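Fandix Hand-Held Gripper - Class Set for School Robotics Clubs

The Fandix is a gripper that a pupil holds in the hand and closes with the fingers. It is sold to schools, clubs and student teams who want to teach gripping before they teach programming. The set was prepared together with the robotics club of Vorkville, where Szymon Szczepańska leads the Friday group.

In the usual lesson the pupils start with a finished arm and spend most of the time looking for errors in the code. With the Fandix they first feel how a grip works, and which objects want to escape from it. After that the work with a motor arm goes much easier.

What is in the set

- two hand-held grippers with light grey body
- four black finger pads, ribbed on the inner side
- 30 small balls and 30 plastic cups
- a booklet with 43 tasks, in order from easy to difficult
- a case with foam, which fits in a normal school cupboard

The ball and cup task

This is the task that clubs ask for most. One small ball must be taken between the tips of the fingers and put into a cup. It sounds simple, but a round ball moves away as soon as the two fingers do not meet it at the same height. In the Gandunard school competition a team of two has 90 seconds, and each ball in the cup gives one point. A cup which has fallen over must stay where it is.

For training we advise to begin with one pupil and one cup. When this goes well, a second pupil comes in with the second gripper from the side, and they must agree who moves first.
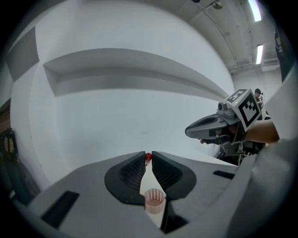 Fingers and spare parts

The pads are changed with one screw each. Please do not make the screw too tight - the pad must still have a little movement. In a club with one lesson a week a pair of pads lasts one school year. Spare pads are sold in packs of four and fit all Fandix grippers, also the older ones.

Do not clean the ribbed side with oil or alcohol. Warm water and a soft brush are enough.

Age and group size

The set is meant for pupils from ten years. Small hands can use the short trigger, which is in the bag with the screws. One set is good for a group of eight. Bigger groups usually take two sets and let the pupils change places after 40 minutes.

Ordering

Schools can order by letter or e-mail from our partner Thygesen. Orders which arrive before the end of February are delivered before the spring competitions. The booklet can also be ordered alone.

Comments (3)

marta_k
We have two sets. Task 17 (the stack of coins) is too hard for our younger ones, but they love the balls.

Oldworkshop
Does the short trigger fit the left-handed way also?

Szymon Szczepańska
Yes, it fits both sides. You only turn the small spring - see page 6 in the booklet.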